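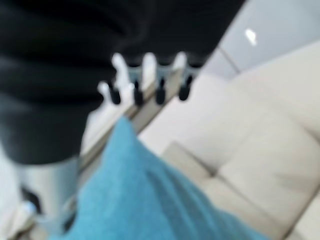

Black fabric over a row of four black-tipped pegs.

How to Sort, Wash and Put Away Black Clothes So They Stay Black

Black clothes are easy to wear and annoying to look after. They pick up lint, they fade unevenly, and in a drawer one black shirt looks the same as the next. I do this whole job once a week in one go, and it takes most of an evening if I let the pile get big. The steps below are the ones I use at home for T-shirts, sweatshirts, leggings and plain cotton pants. Wool coats and anything lined go by their own labels.

What you need

A flat surface, a lint roller or a damp rubber glove, liquid detergent for dark colors, a drying rack or a line, and somewhere to hang things. Good light matters more than any of it. I sort next to the window before noon. Under a yellow bulb, navy and black look the same and you will mix them up.

Step 1. Sort by fabric, then by age

Pull out everything black and make two piles, heavy and light. Sweatshirts and pants are heavy. T-shirts and leggings are light. Zippers and rivets rub against thin jersey in the wash and leave gray lines that do not come out, so keep the piles separate.

Next, take out anything new. New black cotton gives off a lot of dye in the first two or three washes. Wash it alone or with other new black things. Put navy and dark green in their own load if you have enough of them. If you don't, they can go in with the older black pieces.

Step 2. Empty, close and turn

Check the pockets. One tissue will ruin a load of black laundry. Close zippers and hooks, untie drawstrings, then turn every piece inside out. Most of the fading you see on black clothes is wear on the surface of the fibers, and turning them puts that wear on the inside.

If a piece is covered in pet hair, roll it before it goes in. Wet hair mats into the cloth and is harder to get off afterward.

Step 3. Wash cold and short

Use cold water and the shortest cycle that will get the clothes clean. Fill the drum about two-thirds. Measure the liquid detergent and don't go over, as extra soap dries into pale streaks on dark fabric. Powder can do the same in cold water. Skip fabric softener on leggings and anything stretchy.

If you see white streaks when you take the load out, run one more rinse with no detergent. That fixes it most of the time.

Step 4. Dry in the shade

Take the load out as soon as it stops. Shake each piece hard, twice, and smooth the seams with your hands. Dry everything inside out and away from direct sun. In June I use the back porch and bring it all in before three in the afternoon, when the sun comes around the side of the house.

Lay heavy knits flat. Hung wet, they stretch at the shoulders and the hem goes wavy. If you use a dryer, set it to low and take things out while the waistbands are still slightly damp.

Step 5. Fold or hang

Turn the clothes right side out and go over them with the lint roller, front and back. Then decide where each piece goes.

Knits and T-shirts get folded. Lay the shirt face down, bring the sides in to the middle, fold the sleeves back, and fold up from the hem in thirds. Stand the shirts on edge in the drawer with the neckline up. You can tell a crew neck from a V-neck that way without pulling the whole stack out.

Pants and button shirts go on hangers.

Things you wear again before washing, like a hoodie or a sweatshirt, can go on pegs. Use the loop at the neck if there is one. If there isn't, hang the piece by the hood or spread the collar over two pegs so the weight isn't all on one point. A narrow peg pushes a bump into soft fabric after a few days, so move the piece or take it down. One or two layers to a peg is enough. With more than that the bottom one never gets worn.

Step 6. Mark the ones you mix up

Two people in our house wear nearly identical black T-shirts. Sille Ásgeirsdóttir suggested a single stitch of colored thread inside the back hem, red for one person and white for the other. It takes a minute per shirt and holds up in the wash. Laundry pens don't show on black, and iron-on labels came off ours by the second month.

When a piece has already faded

Fabric dye made for cotton will bring back a plain cotton shirt fairly well. It won't take on polyester, and the stitching is often polyester, so expect the seams to stay gray. Do one test piece first and wash it alone afterward. Anything too far gone I keep for painting and yard work.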